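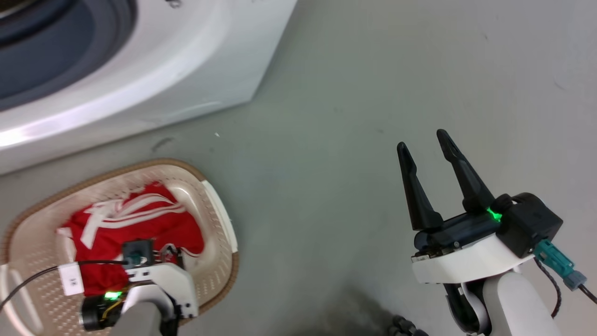
Ylva Bakke wants to know whether the paper mill open day is worth the drive if you only make cards and don't care how the paper gets there. Yes! Go, Ylva, and take a big tote bag.

I went on Wednesday with my friend Teodor Dalen, who was after bookbinding board and came home with none, but more on that later. The mill is called Cozma and it's a bit out of town, past the turnoff for Drumia. The sign is small and we missed it the first time.

They start you in the vat room at ten, and I could have stayed there all morning. You get an apron and a mould and deckle, and you pull your own sheet. My first one had a big thick ridge down one side where I'd tilted it too fast. The second was better, and the third I'm going to use for something special once I've worked out what. The woman running the vat does 491 sheets on a full day and she makes it look like rinsing a plate. She told me to keep my elbows in and count to three before lifting, and that fixed most of my trouble.

After that it was the drying loft (mind your head on the stairs), and then the colour room, where they mix the pulp for the Oron range. If you've been using the Oron cardstock in the sage green, you'll know how nicely it scores. I asked why the sage folds so cleanly when the navy always cracks on me, and the answer was that I've been folding against the grain. All these years! You bend the sheet gently both ways before you cut, and whichever way gives more easily is the way your fold should run. I tried it at the demo table with a scrap of navy and got a lovely smooth spine.

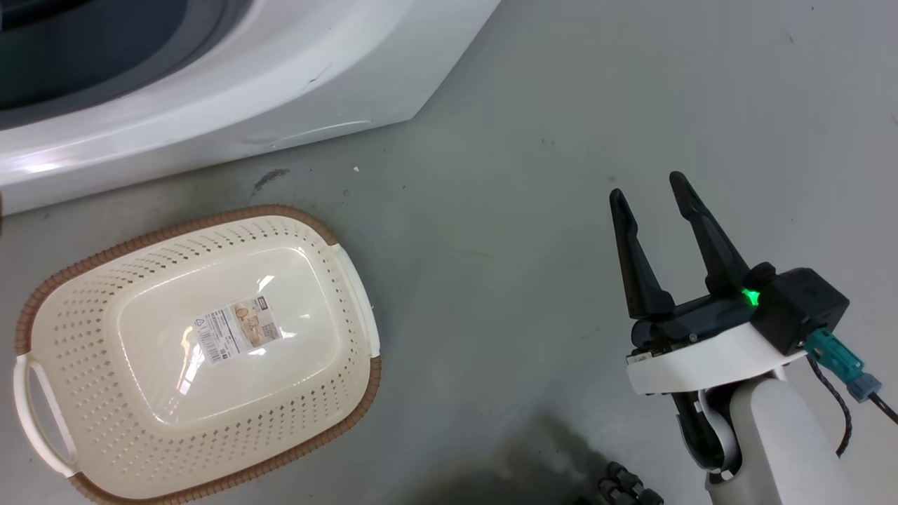
Lunch was a sausage roll and a very good lemon slice from the stall in the yard, and then we did the afternoon session on embossing. They've got an old hand press they call the Trirnon, with a big wheel on the side, and everyone got a turn. I pressed a fern into a cream card blank and the detail was gorgeous – every little frond. Teodor did a border of leaves and got it crooked, then did another one on top at a different angle, and I liked it so much I've pinched the idea for my next batch of thank-you cards.

The seconds shed opens at two. Offcuts are sold by weight, and there were roughly 1,000 sheets of the heavy white when we walked in and hardly any when we left. I got a bundle of 100 mixed pastels, a roll of grey ribbon and some deckle-edged envelopes that don't match anything I own. The bookbinding board had sold out by then, so if that's what you're after, Teodor says to queue first and skip the last part of the embossing.

Parking is on grass, so wear flat shoes. The next open day is in October and you do need to book for the vat room, but the rest is just turn up. I'll post the fern card once I've stuck the ribbon down.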